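Practical course in robot handling, handout 4: comparing fingers on a two-arm station
Prepared by Simin Ghaffari and Leif Aasen, February 2024

In this session you compare two finger sets, Vulto and Kalent, with the same arm program. The objects are household ones, because shiny and transparent surfaces make more trouble than the painted blocks of handout 3. Before you begin, open the fingers fully and look at the wrist camera view. Both fingertips must be visible.

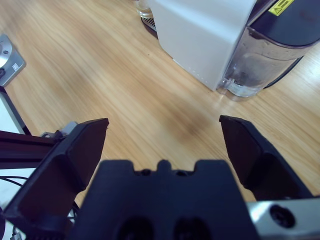 Next, write down the opening width and the closing force in your table. Please do not change the force between the two sets. Last October one group did this, and their results could not be used.

The fixed camera has a different task. It shows the distance between the two arms, which the wrist view cannot give you. When both arms work close to the coffee machine, one student watches this view and keeps a hand at the stop button. 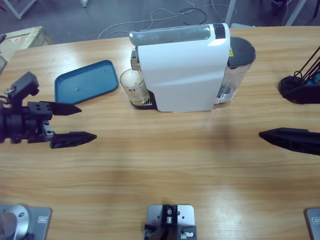
Make 8 trials for each finger set. One trial is approach, close, lift and return. If the object slips, it counts as a failed trial, also when the arm catches it again. Save your log under your group number; the reference log of Ye-seo Koo is number 1557 and you may read it for the format.

Reflections need special care. A chrome surface changes its look with every small movement of the wrist, so an automatic exposure setting is a bad choice. Fix the exposure by hand and note the value. 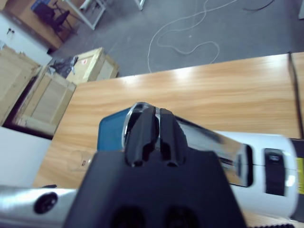

Fig. 3. Wrist camera view with the silver and white cylinder beyond the fingers.

To hand in: the table, both logs, and one page on which finger set you would choose and why. Questions about the controller go to Teguh Tjoa in the Cabrera room.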